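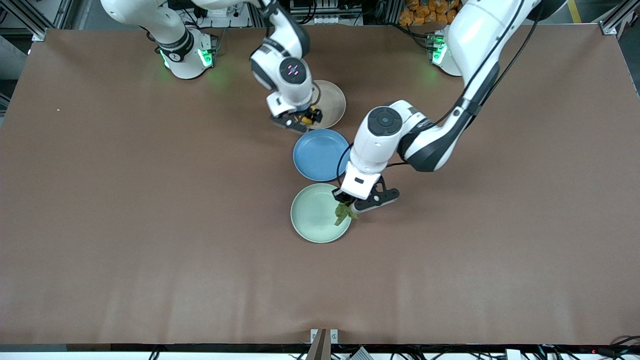

Greens held over the plate, brown mat underneath.

16 December 2022

I have now had three quotes for the kitchen counters and I trust none of them, so I'm writing it all down before I sign anything in January.

The quotes are for the same counter. Same drawing, same sink cutout, same backsplash left out on purpose to keep it simple. Iken wants $2,064 for a gray marble they call "Movness Mist." Biltov wants $1,338 for what they call "Silver Dune." I put the two samples side by side on the windowsill and went back to them all afternoon, and if someone swapped the labels I'd never know. Same veins, same cloudy patches, even the same little rusty freckles. When I asked Biltov if it was the same stone, the answer was that every yard has its own names. Fine, but that doesn't tell me what I'm buying.

I asked Iken where theirs is quarried. "The Mediterranean region." That's a lot of coastline. Başaran, the third place, at least gave me a country and a block number, and then spoiled it by refusing to give a price until I'd paid a deposit to "reserve the bundle." I didn't pay it.

Then there is the sealing. Iken's flyer says their sealer lasts 18 years. I asked what happens in year five if I spill lemon juice and leave it overnight, and was told that etching isn't staining and so isn't covered. From what I've read that part is true: acid eats the polish on marble whatever you brush over it. But then why is the sealer a separate line on the quote, sold to me as peace of mind in the kitchen? My mother wiped down a marble slab with plain soap for most of her life. It was dull and had rings on it and I liked it a lot.

I also did my own test, for what it's worth. I left 4 drops of vinegar on each sample and went to watch TV. Both had dull spots when I came back. The Başaran sample did no better, though their website says "suitable for all kitchens." Maybe it is, if you don't eat salad.

And the thickness! Two of the quotes don't say. I had to call and ask, and one of them turned out to be a thin slab with a built-up edge glued on so it looks thicker from the front. Plenty of people are happy with that. I'd just like to see it on the paper with the price next to it.

Where I've ended up, for now: I want to see the actual slab standing up in the yard, wet it with a sponge, and write my name on the back in marker. Biltov said yes to that. Iken said they'd "have to check" – that was nine days ago. If the Biltov slab has a crack filled with resin running through the sink area, I'll go look at granite and start over.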